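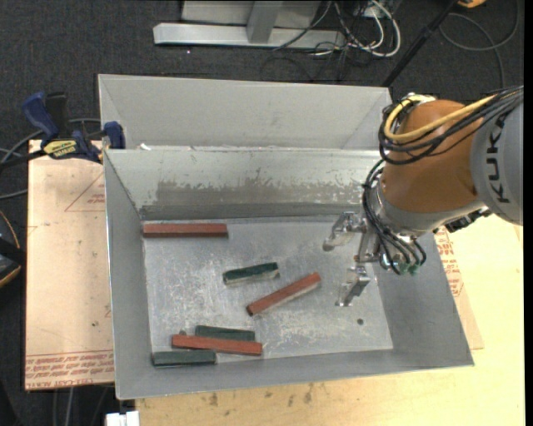 Bin-picking cell back at work after a slow March

If you've been following the picking cell at Werkuria (and judging by my inbox, more of you do than I'd have guessed!), you'll be pleased to hear it's running again. It went back into service just before lunch, and I popped down to see how it had been put back together.

The short version is that the bin had been creeping. Every time the gripper pushed down on a block near a wall, the whole bin shifted a tiny bit on the table, and after a long shift the taught position and the real one had drifted apart. The log had it down as a camera fault for ages, which sent everybody off cleaning lenses and redoing the calibration. Then somebody drew a pencil line along the edge of the bin, left it overnight and found the line and the bin had parted company in the morning.

So the fix is pleasingly low-tech. The bin is now held at its corner with a bar clamp, the blue and black sort you'd find in any decent shed, with the jaw pad up against the metal. There are sheets of cell-cast acrylic on the table as well, still in their paper, and one of them runs under the side wall of the bin. I asked about peeling the paper off and was told very firmly to leave it alone.

While the cell was stopped the arm got some attention too. It's a KUKA, and the cables and hoses along the wrist had been due a going-over since the winter. The yellow cable that loops over the orange housing was given a bit more slack, as it had been pulling tight when the wrist turned right over. The thin black hoses were checked all the way down to the green fittings, and one of them was pushed home again. I'm told you can hear a bad one if you put your ear near it, though please only do that with the drives off.

The gripper fingers were wiped down and the opening was set again, and then came the fun part – a proper test run. The blocks are the same two kinds as before, long reddish-brown ones and shorter dark green ones, tipped in any old how. A red one lying on its own in the open is easy. The awkward ones are where a red has come down across a green, or where a green has tucked itself right into a corner, and those are the picks that used to send the bin wandering.

The first proper run was 253 picks, with 17 misses, and the bin stayed on its pencil line the whole way through. Most of the misses were greens hard up against the wall, which is a job for whoever looks after the approach angles (I've been promised that's next on the list). The counter on the cell stood at 2309 when I left, so there are plenty more scuffs on their way to that bin floor.

A couple of small things for anyone on the late shift. The clamp wants checking by hand at the start, before the drives go on, and again after the first hour. If it has worked loose, nip it up and run the corner check again before carrying on. Please don't swap the bins over without asking, either. The one standing behind looks much like the one in front, but the cell has only been taught with the front one.

The people at Boonchu have asked for the clamp set-up for their own cell, and I gather Vovby would like the cable notes. Both are in the shared folder under Fundau, item 153. I'll go down again once the approach angles have been changed and report back on the corners.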